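The Mutlow High School alumni office has finished the first stage of its class photograph index, and the names from 75 class years can now be searched by surname, maiden name or year. The index went live in July on the school library's site. It replaces the card file that used to stand next to the yearbook shelves.

Each entry lists a surname, given name, class year, page number and position in the photograph, written as row and place from the left. Where a caption gave only an initial, the initial has been kept. Nicknames are entered in quotation marks after the given name. Married names are added only at the request of the graduate or a family member.

Sorin Matić, the school librarian, set the rules for the index and checked the early volumes. Captions in those books were often typed separately from the layout, and the row order changes from page to page. Some start with the back row, others with the front, and a few run right to left without a note. Matić compared each caption with individual portraits in the same volume before assigning positions.

"If the portrait and the caption disagree, we record both and mark the entry as open," Matić said. "We don't pick one."

Nearly 200 entries are marked open at present. Most come from group pages for band, chorus and the pep club, where students were listed under a class photograph taken in a different school year. A smaller number are spelling conflicts between the yearbook and the commencement program. In those cases the spelling in the commencement program is used for sorting, and the yearbook spelling is shown beneath it.

The scans were made at 600 dots per inch and saved without compression. Smaller copies are used on the website. Pages with halftone printing were scanned a second time with a descreening filter, and both versions were kept. Text recognition was run on the captions only. It worked poorly on the italic type used for several years by Gramier, the printer that produced the books, and those captions were typed by hand.

The master files are held on a desktop machine in the library workroom and on a second set of drives stored at the district office. A file check runs each night at 2:00 a.m. and compares the two sets. Any mismatch is written to a log, and the file is restored from the copy whose checksum matches the original record.
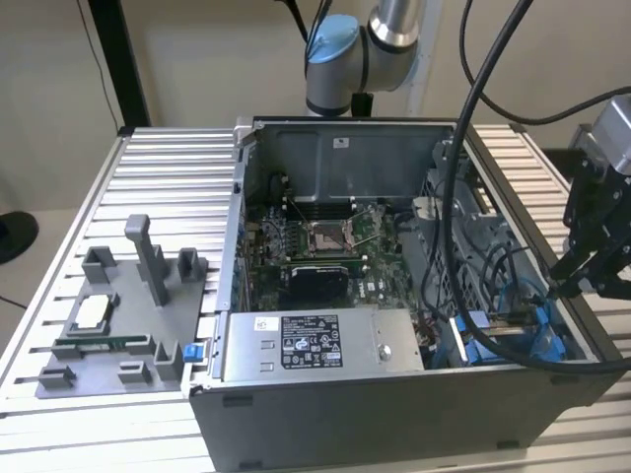
## Missing volumes

The school still lacks 7 yearbooks. In 3 of those years a book is known to have been printed, as it is mentioned in the student newspaper. For the other four, there is no record either way. Graduates who own a copy from a missing year can lend it for scanning. Books are scanned face up in a cradle, the bindings are not cut, and loans are normally returned within two weeks.

Loose class photographs are also accepted. Prints should be left in their folders or mounts, and nothing should be written on the back. If the names are known, they should be sent on a separate sheet, row by row, with the starting side stated.

## Corrections

Corrections can be submitted through the form at the bottom of each index page or on paper at the library desk. The form asks for the class year, page, row and place, along with the corrected name and the source for it. Yi-an Shin, who edits the alumni newsletter, reviews the submissions and posts accepted changes at the end of each month. The earlier reading stays visible in the entry history.

Requests to remove a name from public search are handled separately and do not need a reason. The name remains in the printed index kept at the desk.

## Next stage

The second stage will cover athletic teams and faculty pages, beginning with the Berisha Gymnasium years. Negatives from the Pritano studio, which photographed the senior class before the school moved to color portraits, will be scanned after that. No date has been set for the negatives. The library is open to visitors on school days from 3:15 to 5:00 p.m., and the bound volumes can be viewed there without an appointment.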